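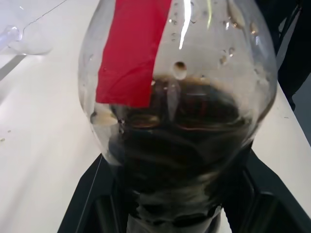 Can you cook dried pasta straight in the sauce without boiling it first?
Any short shape works, as long as the sauce starts out thin and the pot stays covered.

One-pot pasta night is back at Gavier, and this time the whole menu comes out of a single pot! The cooking school on Jelmont Street opens its winter series on 26 January 2026, with Francine Lemieux at the stove and 46 places at the long tables.

Lemieux has three dishes planned: a baked-style rigatoni with ricotta, a lemony chicken orzo, and a sausage and fennel shell pasta that she has been making for her own family for 19 years. "You get all that starch in the sauce, and it turns silky all by itself," she said. "I can't go back to draining."

The pasta comes from Stinetti, the small shop two doors down, which is making 200 pounds of dried shells and rigatoni for the series – a big order for a place with one drying room. Guest cook Sølve Grønli takes over in February with a creamy smoked fish macaroni, and anyone who tried his dumplings last fall will want to grab a seat early.

Doors open at 6 p.m. Bring an apron and a container with a lid, as there are usually leftovers. Sign up at the Gavier front desk or at the Söderlund bakery counter.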